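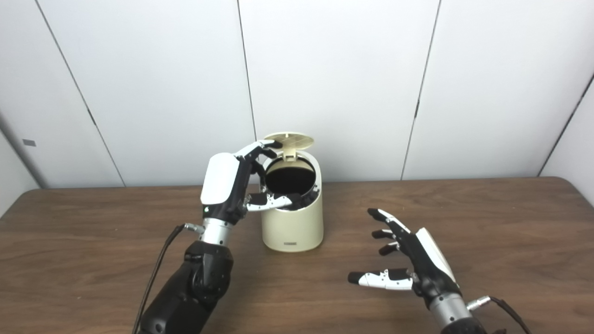
*brown table, white wall, small trash can at the back*

**dernham_dan** · 20 January 2023
Anyone else's Janex rent going up? Letter says 500 more a month starting next renewal. Been here 6 years, never late. Is that even leagal

**vestholm9**
Same letter in November. Legal if you got the notice in time. Check your lease, page 9 for us

**moppet**
Don't sign yet. They came down on ours after one phone call
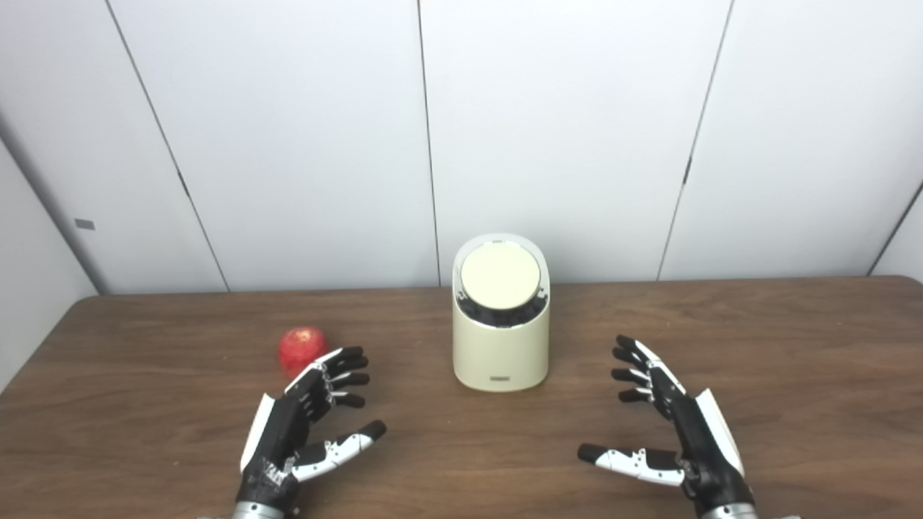
**kettlecorn** Calling did nothing for me. Moved to a Van Damme building, cost up to 2,000 with the truck and deposit. Would do it again

**moppet**
ok but thats four months of the increase, gone

**dernham_dan**
Calling tomorow. No page 9 in mine, ends at 6??

**vestholm9**
Then ask for the full copy first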